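Archive > Papers > Household Routines > Section 4

4. Why the kitchen table fills up

When we began visiting homes in Cleswood and Samonte, we thought we would be writing mostly about storage. People told us kindly, and often over a second cup of coffee, that their trouble lay somewhere else. They had closets enough. What they lacked was a moment in the day when the mail, the school forms and the half-finished mending had to be dealt with, and so it all came to rest on the table where the family ate.

The Greltia survey, which gave us 2,958 mailed forms to work from, of which 2,092 came back filled in, bears this out rather nicely.

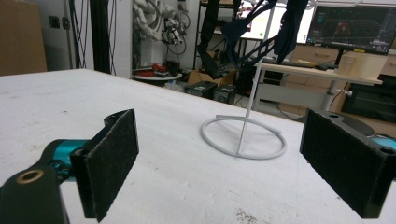
Which households kept their tables clear the longest?
The ones that ate supper there every night, whatever the size of the home or the number of children in it.

We were pleased by that result, and a little surprised too, as we had expected the larger homes in Samonte (many of them with a separate dining room) to do better. They did no better at all. A dining room used only on holidays seems to gather paper just as quickly as a kitchen does, and it stays there longer, with no hungry person coming along to push it aside.

Habit also counted for more than furniture. In the Gritorholm visits, families who spent 10 minutes tidying after the evening meal described their kitchens in much warmer terms than families who saved the whole job for the weekend, and they argued about it less as well.

Figure 3. A white tabletop with light wooden edge strips. 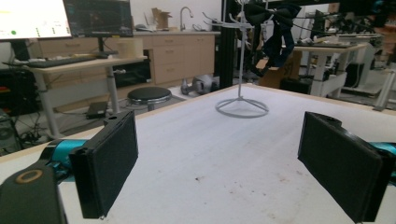

The weekend group, to be fair to them, often had good cause for waiting. Many worked late shifts, and several wrote long and thoughtful notes in the margins of the form explaining how the week ran away from them. We have tried to keep their side of the story in view, and Section 5 takes up the question of shift work in more detail, beginning with the return visits we made in March.

Contact the Archive | Copyright 2019 | Back to top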